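I met Cinzia Dal Bello on the sleeper bus out of Zetthorpe, when she leaned across the aisle at two in the morning and asked if I was going to finish my crisps. I wasn't. By the time it got light we'd shared those, a bruised pear and most of our life stories, and I asked if I could write some of hers down.

She's been travelling on her own since she was 50, mostly by coach, mostly with one bag (a faded green thing called a Hovix that she swears they don't make any more). Before that she'd never so much as eaten dinner out by herself.

"My first night alone I sat on the bed with my coat on," she told me. "I had a map, I had money, I had a list of 14 restaurants from my sister. I ate a biscuit and went to sleep at eight."

I laughed far too loudly at this, having done more or less the same thing in January.

So what changed? She thought about it while the driver argued with someone at the petrol station. "I got hungry," she said. "The second night I went out and pointed at what the man beside me was having. It was tripe! I hate tripe. But he moved his newspaper so I'd have room, and I thought, well, fine, I can do this."

She doesn't book much now. She'll pay for the first two nights and then see, which would give me hives, and she's only been properly stuck once, in Fukenus, where every room was taken for a wedding and she ended up invited to it. She danced with the bride's uncle and slept on a sofa with two dogs.

I asked if she gets lonely. "Of course, on Sundays," she said, as if I'd asked whether she gets wet in the rain. "Everybody's with their family and you're looking at a fountain. So on Sundays I take a long bus."

We got off together at Testa, where she was changing and I was staying, and had coffee standing up at the counter. I wanted to know what she packs for the overnight ones, seeing as I'd turned up with one bag of crisps and then given half of it away.
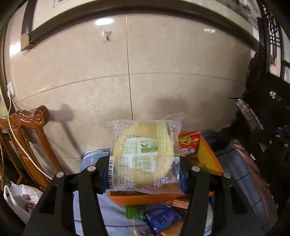
"Socks," she said. "Two pairs, and put the second pair on before you're cold. And something to eat that you'd be happy to share, so you don't sit there guarding it." Then her bus came in early, and she kissed me on both cheeks and ran for it with her coffee still in her hand.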